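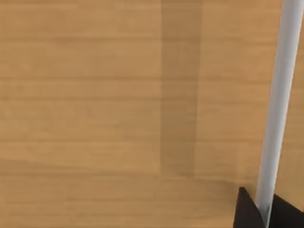 Teaching a robot arm to hold a rod, 1428 tries later

I spent most of an afternoon in Trernham last month driving a robot arm that doesn't exist, and I had a great time. The folks at Odside have opened up their simulator for remote practice, so anybody with a login can sit down, grab the hand controller and show a virtual arm how to pick up a long gray rod over a wooden surface. They record what you do, and the recordings go into the pile the arm learns from.

The pile is getting pretty big! When I signed in, the counter on the welcome page said 1428 demonstrations saved. The goal is 4000 by the end of spring, and once they get there the team wants to try the same task on the real arm over at the Dillen workshop.

So what do you do, exactly? You steer. The controller moves the gripper, a trigger closes the two black fingers, and you watch through a close-up view that shows you the fingers, the rod and a whole lot of wood grain. I figured it would feel like a video game (I'm decent at those), and for the first minute it sort of did. Then I tried to line up the fingers with the rod and drove them straight past it. Twice. Depth is the hard part. On a flat screen the rod can look like it's sitting right between the fingers when it's way behind them, and I ended up watching the shadows on the wood more than the rod itself.

The lady at the next desk had been doing this for weeks and gave me the best tip of the day, which was to come in slow and stop before squeezing. If you rush the last bit, the rod gets bumped and leans over, and then you're chasing it around at a weird angle. A leaning rod isn't a ruined run, though. The team likes to have some of those in the mix, so the arm has seen a rod that's tilted and knows what a person did about it.

You can also throw a run away. There's a discard button, and boy did I use it. The house rule is that you keep anything where you fumbled and then fixed it, and toss the ones where you gave up or bumped the controller reaching for your coffee. I asked if my messy ones would make the robot messy too. The answer I got was kind of, yes, if everybody's were messy in the same way, and that's one reason they want lots of different people at the controls. Left-handers are especially welcome right now, by the way.

The other way of teaching, the one they use in Dillen, is to take hold of the real arm and move it through the motion yourself while it keeps track. I got to try that back in January at an open house and it's a lot more physical. The arm goes limp-ish and you sort of walk it over, like helping somebody put on a coat. I found it way easier to be accurate, but my shoulder was done after a few rounds. With the simulator I could have kept going all evening, and nothing gets scratched if you mess up.

There's a little friendly scorekeeping going on too. The Procházka group, who wrote the task and set up the virtual table, put up a page showing how far each site has gotten. Trernham was the first to pass 1000 and they are not being quiet about it.

Will the arm learn it well enough to do the job alone? Too early to say. The first training run is set to start in a few weeks, and the Odside people were careful not to promise me anything. They did say the grip itself, the moment when the fingers close on the rod, is the bit they're most curious about, and that I should hold still for a second after closing so the recording has a clean finish. I kept forgetting.

Practice slots are open most evenings from 5 p.m., in person at Trernham or from home if your connection is decent. You don't need any experience. Sign up through the Odside page, do the short warm-up first (don't skip it, I did and regretted it), and leave yourself more time than you think. I've got another slot booked for next week.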